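Handheld grippers on the teaching floor: what happens to our jobs?

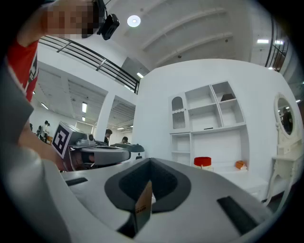
4 min read

Forum: Work and Automation
Thread started 10/10/2024

larna_shift2
I'm at the Bratolthorpe site, the one with the furnished rooms. Until July I was a picker in the Larnalitz warehouse next door. Now I spend my shift holding a gripper and doing household jobs with it so the robots can learn from the recordings. Picking up cards, putting things on shelves, that sort of thing. The pay is the same as picking. The warehouse is down to 13 people on my old shift and they say the next lot of arms goes in after Christmas. Anyone else been moved across like this? I want to know what it turned into after the first year.

toolbox_ned
Moved across at Koivisto two years ago. The first six months were busy, then they had enough of the simple tasks and wanted odd ones. Thin flat things were the worst. A card is fine once it's upright in the jaws but getting it off a table took me days to learn. Half of our group stayed on, the rest went to other sites or left.

Marrowbone
So you're training your own replacement and they're paying you picker's rates for it. I'd want that in writing somewhere. What does your contract call you?

larna_shift2
"Demonstration operative". Same grade. Adesuwa Yusuf is our rep and she has asked for it to be regraded. No answer yet.

quietaisle
I don't agree with Marrowbone. I did picking for nine years and my knees are finished. With this I can sit down for some tasks and I talk to people. If the arms take the lifting, good. The part I'd complain about is the target. Ours is 200 good recordings a shift and a dropped item doesn't count, so people stick to the easy objects.

toolbox_ned
200 is high. What's the task length?

quietaisle
Short ones, pick and place mostly. If you get a drawer or a cabinet door they give you an allowance, but you have to ask for it.

Marrowbone
Quietaisle, fair enough about the knees. My point is about who gets the money. The warehouse saves the wages and the people who taught the thing get a certificate.

r_russo
Rebecca Russo here, floor lead at Ninier, so take this as the other side. We have 17 people doing this and I did it myself before I was lead. The wrist is what you should watch. The grippers don't feel heavy at nine in the morning but they do by two. We swap hands and tasks every hour and sickness went down. If your site isn't doing that, ask for it before you ask for the regrade, you'll get it quicker.

larna_shift2
We don't swap. Breaks are the same as the warehouse ones. My thumb has been sore since last week.

r_russo
Report it in the book, today if you can. Don't just tell your supervisor.

Marrowbone
On that we agree.

oldpallet
Is the head camera compulsory? My daughter has been offered one of these jobs and doesn't fancy wearing one all day.

quietaisle
At ours yes, for the tasks that need it. It comes off at breaks. Ask what happens to the recordings if she leaves, they have a sheet on it.

toolbox_ned
Going back to the first question. After the first year I went on to checking other people's recordings, then on to looking after the arms when they stop. It's a bit more money. There are only three of those posts though, for a site that had over 304 pickers when I started. I was lucky with the timing.

larna_shift2
Thanks all. I've put the thumb in the book and passed the hourly swap idea to Adesuwa. She's meeting them on Tuesday and I'll post what they say.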